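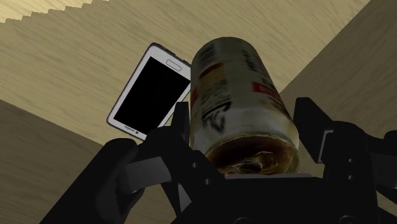 CONSUMER STUDIES – PROJECT REPORTS

What Does the Date on a Can Tell You?

Introduction

My project started with a leaflet. It was handed out in June at the Mac Carthaigh grocery store in Derton and it made a promise: households that organize their canned food by date, using the Windetti pantry system, will throw away 997 grams less food every week. I read that number several times. It is a very exact number for something as messy as what people leave uneaten at home.

The Windetti system is a set of stick-on shelf labels, a paper chart and a phone app. You enter the date from each can and the app tells you which one to open next. The store sells it next to the soup. My question at first was whether it works. After a couple of weeks of reading I changed the question, as I could not see how the system could work at all unless the dates mean something. So this report is mostly about the dates, with the leaflet as the case I kept coming back to.

Background

Canning is an old method and it does its job well. Food is sealed in a container and heated long enough to kill what would spoil it. After that, as long as the seal holds, nothing much gets in. What changes over time is quality. Color fades, vegetables get softer, and acidic foods such as tomatoes slowly react with the inside of the can. These changes are gradual. There is no morning on which a can of beans goes from fine to bad.

The date printed on the can suggests otherwise. A date looks like a deadline. We are used to deadlines for milk and fresh meat, and I think most people carry the same habit over to the cupboard without asking if it fits. In the United States the dates on most canned goods are chosen by the manufacturer and are about quality. Infant formula is the usual exception people bring up. For nearly everything else, the company decides how long it is willing to say the product is at its best.

I don't think there is anything sinister in this. But a company that picks an early date does not lose much by it, and possibly sells a replacement can. A company that picks a late one risks a complaint about mushy peas. It isn't hard to guess which way a cautious person in an office would lean.

What I did

I recorded the date wording on canned foods on sale in Derton. The cans were at the Mac Carthaigh store and at a discount store near the bus station. I wrote down the type of food, the wording used with the date, where the date was printed, and whether I could read it without picking the can up. In total I recorded 457 cans. I did not record the same product twice in one store, even if several dates were on the shelf.

I also read everything I could find about the Windetti claim, including the longer summary on which the leaflet is based. The summary was written by Stendenis, a marketing research firm.

My plan had a third part, a home diary, where classmates would write down every can they threw out and why. I dropped it. Hardly anyone threw out a can during the diary period, and those who did forgot to write down the reason. That was annoying but it may be a finding in its own right, and I return to it below.

Results: the wording

The most common wording was "best by." After that came "best if used by," and then a date with no words at all. The last group bothered me the most. A row of numbers on the bottom of a can could be the day it was packed, a quality date or a factory code, and on several cans I could not decide which. On some imported fish the day and the month were in the other order, so a can could be read as either past its date or months away from it.

"Use by" was rare but it did turn up, mostly on store-brand vegetables. The same kind of vegetables from other brands said "best by." As far as I can tell there is no difference in the food that would explain this. A shopper who has been taught that "use by" means safety and "best by" means quality would treat these cans differently and would be wrong to.

Most dates were on the base or the lid. That matters for the Windetti labels, which assume you can see what you have. If the dates are on the bottom, organizing by date means lifting every can at least once, and probably again after somebody puts the shopping away in a hurry.

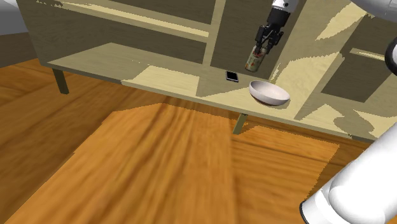 A small can with a cream, red and gray label, just above a light wooden countertop.

Results: the leaflet

The 997 grams comes from a trial with 100 households. They used the Windetti system for 2 weeks and filled in a form at the end. I have several problems with this, in order of how serious I think they are.

The first is that there was no comparison group. Everyone in the trial got the system. If you ask people to pay attention to their food waste, they will pay attention to it, whatever you give them. A trial in which half the households got the labels and the others only got the form would have told us something about the labels. The summary doesn't mention that anyone considered this.

The second is that the households guessed. They were asked at the end how much less they had thrown away than in a normal week, and could choose from a list of pictures (a bowl, a bag, a bucket and so on), which Stendenis then turned into weights. I don't know how you get from a picture of a bowl to a figure that accurate. If the number had been printed as "up to a kilogram" I might have believed the people who made it were being careful. Printing it as 997 makes it look measured, and nothing was measured.

The third is that the form asked about all food. It did not ask about cans. So if a family ate its leftover rice that week, the rice counted in favor of a system for arranging soup. This one surprised me, and I reread the form to make sure I had not missed a question.

Then there is the length of the trial. Canned food lasts for years. I find it difficult to see how a product that is about using up cans in time could be tested over such a short period, when very few cans in any kitchen would reach their dates during it.

Last, the households were customers who had already asked for the system. People who sign up for a pantry chart are perhaps not the ones with the biggest problem.

Discussion

I want to be fair to Windetti here. Putting older food at the front is sensible, and stores have always done it. A person who has a deep cupboard and keeps buying chickpeas might save a little money by looking at what is already there. You could do that with your eyes. The app adds the idea that the date should decide, and this is where I think it may do harm. One screen in the app turns red when a can passes its date, with the word "Discard?" under it. A can with a sound seal and a quality date from last month does not need to be discarded. A system sold as a way of cutting waste could be causing some.

This also fits with my failed diary. My classmates' families were not throwing out cans. What they threw out was bread, salad, cooked pasta and fruit that had been bought with good intentions. My group was small and not at all random, so I can't say this is true of Derton in general. But if cans are only a small part of the waste, then no way of arranging them will save much, and certainly not every week.

What should people look at, if not the date? The advice I found was consistent. Don't eat from a can that is bulging, leaking, badly rusted or deeply dented along a seam, and don't taste the food to check. None of that is on the Windetti chart. There is a space on it for meal ideas.

Limits of this project

I only looked at two stores, in one town, and I was the only person writing things down, so my mistakes were never checked against anybody else's. I sorted the cans with no wording into one group even though they are probably several groups. I wrote to Windetti with my questions and had no answer by the time this was due, so there may be a better study that I haven't seen. If there is, it is strange that they put this one on the leaflet.

I also started out doubting the claim, and a reader should keep that in mind. I tried to write down what would have changed my mind before reading the summary – a comparison group and food weighed on a scale – and neither was there.

Conclusion

The dates on canned food in these stores use different words for what is probably the same thing, and often no words. The leaflet's number does not come from weighing anything and has little to do with cans. I would not buy the system. I would like to see one wording used on all shelf-stable food, and I'd like the store to take down the display until the claim has something behind it. At the time of writing it was still next to the soup.

Related reports
Unit prices and family-size packs: is bigger cheaper?
Reading the small print on store loyalty cards
School lunch leftovers, a follow-up
Does "natural" mean anything on a cereal box?
Comparing refill stations in Derton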